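Vurix Parallel Gripper Kit, Two-Finger Version

Review, bench build in a shared workshop

Contents of the box: drive housing, finger carriage, two narrow fingers, adapter plate, cable set, a bag of fasteners, one printed sheet. Supplied unassembled. The weight on the sheet is for the bare drive. Assembled, with adapter plate and fingers but no cables, mine came to 628 grams on the postal scale at Workby, so budget your payload from that figure and leave a margin for the cable that hangs off the wrist.

Assembly

The mechanical part is straightforward. The adapter plate goes on first, then the housing, then the carriage, then the fingers. The drawing shows the carriage from one side only, and it is possible to install it reversed. Everything will bolt up. The fingers will then close off center, and you will find out when you run the homing routine. Check that the stamped mark faces the cable exit before tightening anything.

Thread locker is not included and should be. Two of the finger screws had backed out by the end of the first evening of cycling. After cleaning and a drop of medium-strength compound they have stayed put.

The screw heads are a mix of socket and hex. A folding key set covers most of them, but the inner carriage screws are set too close to the housing for a folding holder to swing. Use a loose long-arm key there.

Mounting and wiring

The arms at Workby are bolted to perforated plates on slotted aluminum, with a stone-look top between them. The adapter matched our tool flange with no drilling. Owners of older Pesano arms should measure first. The bolt circle on the one in the back corner was different and I had to cut a spacer ring.

Cable routing is the weakest part of the kit. The supplied leads leave the housing at right angles and there is no strain relief. The sheet shows them tied flat to the wrist, which pulls on the connector as soon as the last joint turns past a modest angle. I left generous loops and limited wrist rotation in software. The loops are ugly and they sometimes drag over the work surface. A swivel boot on the housing would fix this, and Vurix should supply one.

Wire the stop button before applying power to the drive. The kit has a pair of terminals for it. The sheet calls them optional. In a shared room they are not, and the button should stay where a person at the bench can hit it without reaching past the arm.

Handling tests

My interest was in soft and awkward items, so the test set was short: facial tissue, a folding hex key set, and an empty foil packet. All three were left on the glossy top in whatever position they landed. Force was set at the lowest step for the tissue and raised for the key set.

Tissue is harder than it sounds for a parallel gripper. The fingers have to come down on a raised fold, close before they touch the surface, and hold a few layers of paper without tearing them. A fully flat sheet cannot be picked up with these fingers at all. Crumple it first.
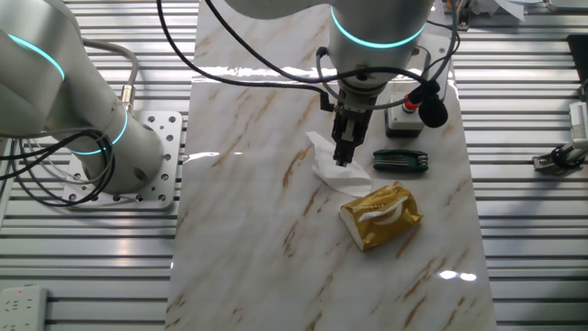 First view: fingers over the tissue. Second view, from the wrist: tissue in the fingers.

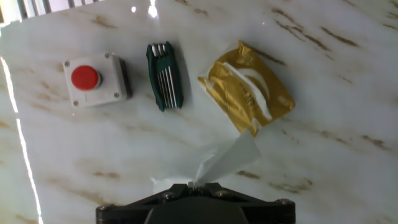 Results

Tissue: 100 attempts, 4 failures. Three of those were closures beside the fold with nothing in the fingers. The other was a tear. Results were better with the approach slowed down over the last stretch of travel, and I would keep that setting for any thin material.

Key set: 100 attempts, no drops once the grip was across the narrow part of the holder. Gripping lengthwise near the ends is unreliable. The fingers are too narrow to resist the twist.

Foil packet: not counted. It slides ahead of the fingers as they close, and each grip changes its shape, so one attempt has little to do with the next. Rubber pads would probably help. The fingers have threaded holes that look intended for pads, but none are listed as an accessory. I tried cut pieces of bicycle tube. Friction improved, the closed position shifted, and homing had to be repeated.

Wrist camera clearance

With the camera on its stock bracket, the gripper occupies the bottom of the view and the fingertips remain visible at the closed position. That is enough to confirm a grasp by eye. Glare from a polished top is a separate problem and has nothing to do with the kit, but anyone planning to run vision on a surface like ours should put down a matte sheet. The bright streaks move as the wrist moves, and a simple brightness threshold will follow them.

Software

The driver installs cleanly and exposes position, force step, and a grasp flag. The grasp flag is based on finger position, so it reports nothing held when the item is thin. For tissue it was wrong nearly every time. Ignore it and use the camera. Position feedback repeats well.

The command rate is adequate for teleoperation. Closing at full speed is noisy enough to be annoying from the next bench.

Comparison

The Warraich two-finger kit that was previously on this arm is lighter and has better cable exits. Its fingers flex under load and its adapter plate has to be bought separately. For small rigid parts I would still use it. For paper and film the Vurix is the better choice, on finger stiffness alone.

Recommended with reservations

Buy it if your parts are light and you are prepared to sort out the cabling yourself. Add to the order: thread locker, a long-arm key for the carriage screws, and a spare finger screw or two. My next change is a printed strain relief that clamps to the adapter plate. The current version cracks at the clamp ear, so the loops are staying for now.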